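Horkivville Household Water Use Diaries: Data Card

Maintained by the Clarnberg Office for Domestic Statistics. Release 2. 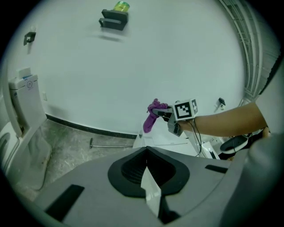
Readers of the first release asked why cleaning was entered together with personal washing, and one reply from Ustholm put it plainly: the two should never have shared a column, as a household that wipes down its bathroom every morning looked the same on paper as one that takes long showers. Release 2 separates them. The change affects every file in the package, and results computed from Release 1 should not be combined with results from this one.

Summary

The collection contains water use diaries kept by households in three towns: Horkivville, Ustholm and Collado. Each town contributed 200 households. Participants wrote down each occasion on which water was drawn indoors, the room, the purpose and an estimate of the amount. Outdoor use is not covered. The package also holds 2,800 short written remarks that participants added in the margin of their diaries, typed as they stood, with spelling left alone.

Files

households.csv has one row per household, with town, type of dwelling, number of residents by age band, and whether the supply is metered.

entries.csv has one row per diary entry. The key is household_id plus entry_no.

remarks.csv has the margin remarks, linked to entries where a link could be made. Remarks that refer to a whole day carry the entry number 0.

codes.txt lists the purpose codes and their Release 1 equivalents.

All files are UTF-8, comma separated, with a header row. Empty cells mean that the participant left the space blank. A zero means that a zero was written.

Purpose codes

W1 washing, body
W2 washing, hands and face only
C1 cleaning, bathroom surfaces
C2 cleaning, floors
C3 cleaning, kitchen surfaces
L1 laundry, machine
L2 laundry, by hand
K1 cooking and drinking
T1 toilet
X9 other or unclear

Rinsing a cloth is coded with the surface it was used on. Where no surface was named, the entry is X9. In Release 1 such entries were placed under washing, and this accounts for most of the difference between the two releases in the Collado figures.

Collection

Diaries were issued on paper in May and returned by mail. Households in Ustholm received a revised form with a wider column for remarks, and they wrote more as a result. Comparisons of remark length between towns are therefore not advised.

Amounts were estimated by participants using a printed card that showed a cup, a basin and a bucket. The card was the same in all three towns. Metered households were asked to give a reading at the start and end of the diary period, and these readings appear in households.csv as meter_start and meter_end.

Known problems

Overnight use is under-reported. Entries between midnight and 5:00 a.m. are rare in all towns, including in households with infants.

Some Horkivville diaries were filled in by one resident on behalf of everyone. These carry the value 1 in the column proxy.

Entry times were often rounded to the hour. The column time_rounded marks the clearest cases but does not catch them all.

Privacy

Street names, personal names and telephone numbers have been removed from the remarks and replaced with a blank in square brackets. Age bands are used in place of ages. Users must agree not to attempt to identify any household.

Terms of use

The data may be used for research and teaching with credit to the Clarnberg Office for Domestic Statistics. Please state the release number in any publication. Corrections to the coding may be sent to the Office in writing, giving the household_id and entry_no concerned.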